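# Gripper slowly loses its hold on a drawer handle – re-teach, or strip the fingers down?

**Jayanthi Kulkarni**

I look after one arm at a kitchen counter. Its main job is to open and shut the drawer of a small wooden box, over and over, which makes it the best-educated drawer opener in the building. It runs a program called Uson that somebody else wrote and then left the country, I assume unconnectedly.

After a fresh teach it pulls the drawer perfectly well. Then the grip creeps along the handle bar and starts to slip. Last time the log showed 103 clean pulls before the first slip, and after that they came in clumps. I re-teach the grip point, it behaves, and round we go again. Re-teaching takes me 20 minutes and I would like to spend them on something else, such as lunch. 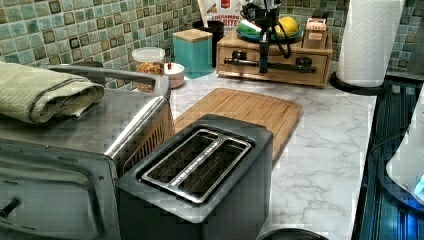
*Gripper on the handle bar of the drawer box, with the toaster in front.*

What I've done so far:

- wiped the fingertips and the bar with alcohol
- turned the grip force up one notch (more noise, same slip)
- power cycled the lot, twice, the second time with feeling

The box isn't fixed down. It stands on a marble-patterned counter between a canister and whatever else has been put there that day. The other items get shuffled between runs, and the layout sheet was drawn by an optimist. I don't want to screw anything into the worktop, as it has to be cleared for a different job in March.

So: is this wear in the fingers, something loose further up, or is my drawer box going for a walk? And in what order would you look? The second view of the counter is for anyone who wants to see what it has to work around, soft fruit included.

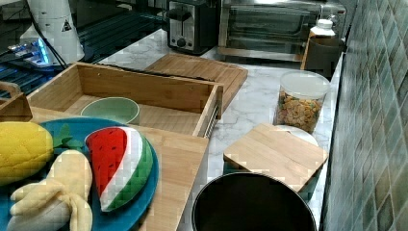 **Efraín Arboleda**

Going for a walk, I'd bet, but check the bolts first. It's quick, and if they're loose everything you measure afterwards is rubbish.

I had much the same on a cupboard-door cell we called Limumden. I re-taught it for weeks, very proud of how good I was getting at it, while the actual fault was a finger plate I could have turned by hand. Order I'd go in now:

1. **Park the arm over clear worktop, stop it properly and isolate it.** Then try each fingertip sideways with your own fingers. A tiny bit of give in the joint is normal on most of these. A click isn't.
2. **Go round the plate bolts.** Do them up evenly, to whatever torque your gripper's manual gives. Put a paint line across each head and plate when you've finished, so next time you only need to look.
3. **Close the gripper slowly on a strip of paper** and pull. Then move the strip up towards the root of the fingers and pull again. If it holds at one place and slides at the other, the tips aren't meeting square.
4. **Mark the box.** Masking tape on the counter, tight against two sides of it, pencil line at the corner. Run it and see whether the gap opens up.
5. Only now re-teach.

Put the force back where it was before you start. Turning it up just means the arm shoves the box harder if the grip point is off.

If it's number 4, non-slip matting under the box cures most of it. Something heavy in the drawer helps as well, though then you're pulling something heavy.

> **Jayanthi Kulkarni:** Thanks. Arm is over the bamboo now, so you get the wrist camera's opinion of the bolt heads and tips. They look all right to me from there, but I'm told that is how people end up proud of their re-teaching. Will do the finger test once it's isolated.

> **Efraín Arboleda:** Can't tell tight from loose in a picture, sorry. Spanner or hex key, whichever fits. Also, don't compare the length of the tips by eye from that camera. It looks along them at an angle and will make a liar of a good pair.

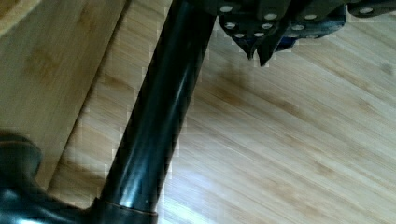 ### Reply from Flurkivwood

Have you tried new fingers

### Reply from Abdel Rahman

New fingers will walk along the bar just as nicely as the old ones if the box is moving, so I'd do Efraín's list before spending money.

One thing to add. Look at the *path* of the pull as well as the grip. If the drawer runs straight and the arm is a shade off straight, the tips get dragged sideways along the bar a little on every cycle. Ours was out by very little over a 175 mm pull and we blamed the rubber, the weather and the night shift. Teach a middle point as well as the start and end, with the drawer half out, and see if the arm wants to sit where the handle is.

We keep a card by the controller with the cycle count at each bolt check. The last entry says 2092 and "all fine", in handwriting I don't recognise, so take the card with a pinch of salt. Still worth having one.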